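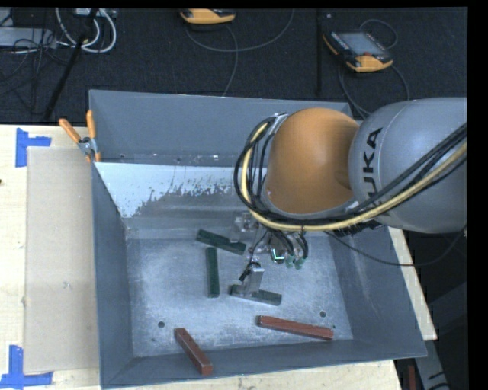
Slide 2: Blocks in a bin

Start with the task, leave the arm for later. Green and reddish-brown blocks in a metal bin, none of them lined up with each other. One gripper finger is at a green block. One of the reddish-brown blocks overlaps the near wall, so a straight-down approach has to account for the rim.

Point out the floor of the bin. It is scuffed bare metal, and the worn patches vary in brightness. Depth cameras do badly on surfaces like this. Say so now, it comes back on slide 6.

Mention the cables. On an arm that works inside a container, the cable bundle takes up room too, and the planner has to know about it. Most planners we tested at Savus did not.

Slide 3: What we counted

Definition first: a pick is good if the block leaves the bin and is set down where it was asked for, with no human help. A second attempt counts as a failure.

Result on the Orkura test set: 89 percent good picks. Pause. Ask who would accept that from a dishwasher.

Failures were mostly blocks against a wall or in a corner. Finger width is the limit there. Better software moved the number very little.

Slide 4: From blocks to chores

Blocks are rigid, plain and flat-sided. A kitchen drawer has none of that going for it. Sorting cutlery adds shine, thin edges and parts that nest. Laundry adds cloth, for which we have no good grasp model.

Shop-floor kitting is closer. Parts are known in advance and the bin stays put. Veltness ran a kitting cell from July on, one shift, with a person clearing jams. I would call that working. I would not call it unattended.

Slide 5: Answer to the title question

Shop floor: yes, for known rigid parts, with someone nearby.
Household: no, except for single tasks in a fixed spot.

If asked for a date, decline. If asked about cost, pass to Indrek Juška, who has the Qureshi figures.

Slide 6: Depth errors on bare metal

Skip if under 3 minutes remain. Otherwise show the two plots and go to questions.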